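Emusura Workshop Supplies
Felt-covered work mats: frequently asked questions
Page looked after by Rezaul Jayawardena

What is the mat for?
It goes on top of a table or bench and gives you a padded place to put small things down. People use it for sorting parts, laying out tools before a job, or keeping plastic boxes and covers from getting scratched.

Which sizes do you sell?
There are 3 sizes. The largest is sold as the Buenaventura and covers most of an ordinary table. The other two are the Bitell and the Drirkska. The Drirkska is 71 cm on its long side and suits a narrow bench.

Can I leave tools on it overnight?
Yes. Tape measures, boxes and other light items can stay on the felt as long as you like. Heavy tools may leave a dent, which normally comes out in a day or two.

Does the colour show dirt?
Beige shows grease more than a dark felt would, but small screws and offcuts are much easier to find on it.

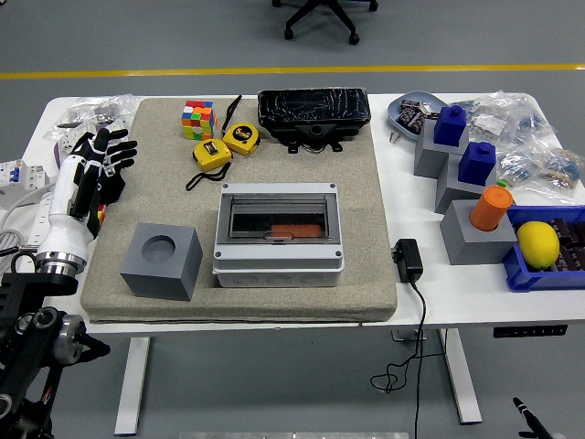

How do I clean the felt?
Vacuum it with a soft brush, then wipe any marks with a damp cloth and a little washing-up liquid. Let it dry flat before you put anything back on it. Please don't put it in the washing machine - the padding goes lumpy.

Can I solder on it?
No. Use a heatproof mat on top, or move to another bench.

Will it slide about on a smooth table?
It can do if the tabletop is dusty. Wipe the table first. If it still moves, two strips of non-slip tape underneath will hold it.

Can I cut it to fit?
We don't advise it. The rounded edges are finished, and a cut edge will fray.

How long do I have to return one?
You have 22 days from delivery. It must be unmarked - we can't take back a mat with glue or oil on it.

Last updated Thursday, June 13, 2013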